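Teleop sync, Friday, notes by Anca Manole

Present: Bradari side, Drindix side. Roman joined late.

1. Demos in sim. Target is 100 for the banana task, all by remote control. Operators still overshoot on the way down – slow the hand mapping near the platform. Agreed.

2. Crates. Yellow one and black one both stay in. Drindix wants 2 operators per shift, Bradari says 3. Left open.

3. Hand guiding on the real arm. Waits untill Plerkari sends the new grip settings.

4. Bad takes. Delete or keep? Keep, but label them.

Next sync 4 pm, same link.
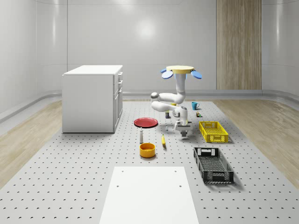
Anca to send round the label list before then.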